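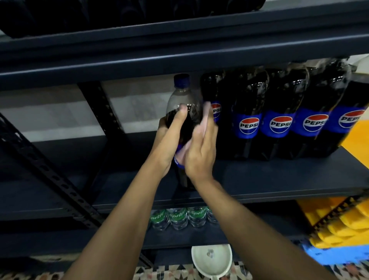 Reading time: 2 minutes

Gitley is a shelf-picking robot built in a shared workshop by Chalerm Kaewmanee and Fenna Hermans. It is meant to take soft-drink bottles from ordinary racking and set them down again upright, using parts that a home builder can buy or make.

Design

The robot has 2 arms on a fixed column. Each arm has 6 joints, driven by hobby servos through printed gear housings. The controller board, named Norkero, was drawn up by Rutilio Ayala and is powered from a bench supply. Total spending on parts is given in the build log as 777 euros, leaving out the column, which came from a scrapped drill stand.

Early versions used one arm and a suction cup. The cup slipped on ribbed bottles, and the builders changed to a two-sided hold copied from the way people handle large bottles, with a palm on either side.

Handling reference

The arm movements are based on shelf work done by hand. Cola and Sprite bottles on slotted metal racking were handled one at a time, with both hands on the bottle. Clear bottles proved harder for the vision software than dark ones - the label was often the only part it could find, and a hand over the label hid that too.

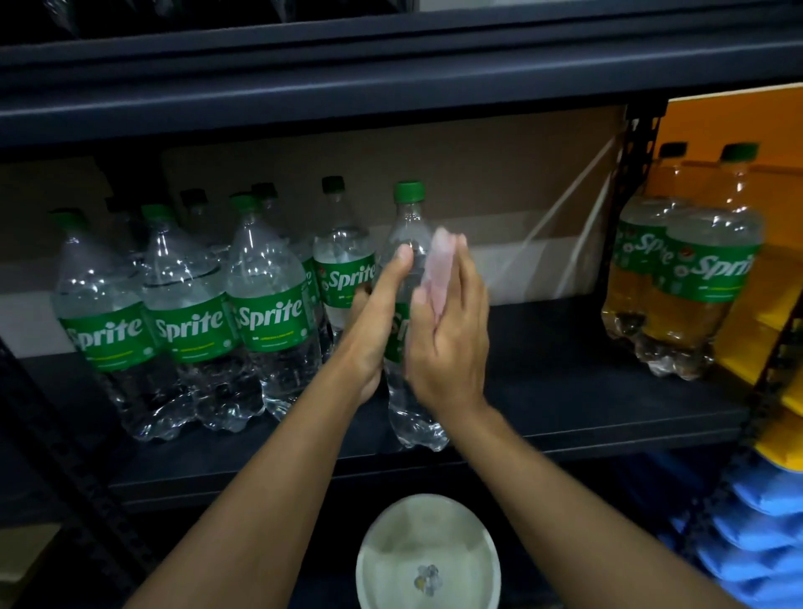

A Sprite bottle held between both hands on the middle shelf.

Software

The label finder was written by Nilton Correa and trained on 3,000 stills. A later branch, Plorkier, adds a slower approach for bottles standing close together. It does not yet deal with shrink-wrapped packs.

See also

Hakim (gripper)
Slotted angle
Two-arm manipulation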